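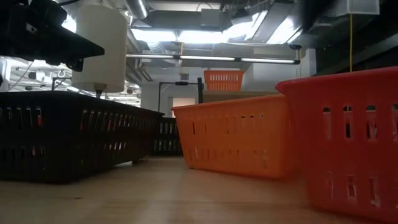
The Second Basket

My mother owned one laundry basket for most of my childhood, and it was always full. I own six, and they are full too. Somewhere between her house and mine a law of nature has been demonstrated, and I would like my closet back.

I began asking people about this in August, when the heat makes everyone change shirts twice a day and resent it. Everyone had a system. The systems were described to me with the shy pride other people save for their sourdough. One family in my building sorts by color, by person and by how mad the wearer will be if it shrinks. They've run out of hallway.

Sixten Sandberg fitted out laundry rooms for years under the name Jarkell before he retired to a house with, he admits, a very small one. His clients all wanted more places to put dirty clothes. "They'd ask for a bin for towels, a bin for whites, a bin for gym stuff," he told me. "Then I'd go back to fix a hinge and there'd be a pile on the floor in front of the bins." One couple in Plasero had him build a chute from the upstairs bath. The cat found it first.

Sandberg's own advice is to own 2 baskets and wash when one is full. I tried this. The first one filled in a day and a half, and I looked at it for the rest of the week.

It may be that the trouble lies with the clothes that are clean enough. Everybody has them: the jeans worn to the store, the sweater that sat through one dinner. They can't go back in the drawer, where they would mix with the innocent, and washing them feels like a waste of water. So they live on a chair. I have met people who gave the chair its own basket, and then needed a chair.
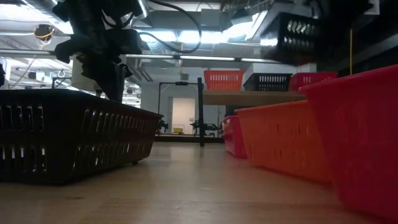
So how many baskets does a household need?

One for each load you wash in a normal week, plus one to carry clean things back. For two adults that usually comes to three, and any basket past that is storing laundry you don't plan to do.

I got that formula from Annapurna Marar, who runs the Sutanto wash-and-fold on my side of town and has seen what people bring in when they give up. She says it arrives in suitcases, in pillowcases and once in a canoe bag. She can tell a new baby from a new job by the mix of socks. Her record for a single drop-off is 100 pounds, from a man who lived alone and asked if she could have it by four.

Marar does her own wash at night, one load, and folds it standing up before she lets herself sit down. I asked what she does with the clean-enough jeans. She gave me the look of a doctor asked about a rash at a party.

"I wear them again," she said.

I gave three of my baskets to my neighbor at the Norker apartments, who was thrilled. She'd been meaning to get organized. Last I looked, one held dog toys, one held mail, and the third was by her door with a sweater in it.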